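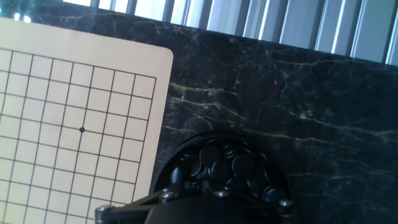 Zubaida Kakakhel has run a board games night for long enough to distrust anyone who says games make you cleverer. She has heard it from parents, from a head teacher and, most often, from people selling things. Her own evenings run on secondhand sets and a few boards of plain printed card. A cream card Go board with thin black lines and a small dot for the star point does the job, she says, and you can play on it for years before you need anything grander.

"People want a reason," she told me. "They can't just play. It has to be good for the memory, or good for the children's maths. I've had a man ask me which game was best for his blood pressure."

I had gone to see her about Clitura, a subscription that promises to sharpen "strategic thinking" through a daily puzzle and a monthly box. It costs £90 a year. The leaflet says members improve their focus score by 422 points, and I had spent some time trying to find out what a focus score was. Kakakhel had a go as well.

"It's their own score," she said. "You do their puzzle, and then you get better at their puzzle. I'd be worried if you didn't."

She taught maths before she retired and she still reads a claim like a marker with a red pen. The leaflet mentions a study of 502 players. She wrote to ask who they had been compared with, and got back a discount code. I asked if she had used it. She had not.

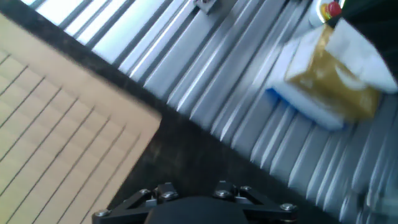 Was there nothing in it, though? I put it to her that plenty of sensible people believe a hard game keeps the mind going. She was slower to answer that one.

"I'd like it to be true. I'm the right age to want it. But the people who turn up every week and play for three hours are mostly people who were sharp and sociable to begin with. You can't look at them and say the game did it."

She is no kinder about the expensive end of the hobby. A shop called Olmedo lists a table set at £975, and its catalogue talks about "the calm of serious play". Kakakhel read the phrase aloud twice. "I've seen serious play," she said. "Two grown men not speaking from Saturday until the following month."

I will admit I wasn't wholly convinced by her either. For someone who says games do nothing for you, she gives up a lot of evenings to them, and she gets quite sharp if you suggest she might stop. When I said so she laughed, then argued.

"I never said nothing. I said it won't make you clever. You get an evening out and you learn how to lose, which some people never do – my brother, for one. Why does that have to be medicine?"

Clitura's next box is due in December. She has asked a friend to save her the leaflet.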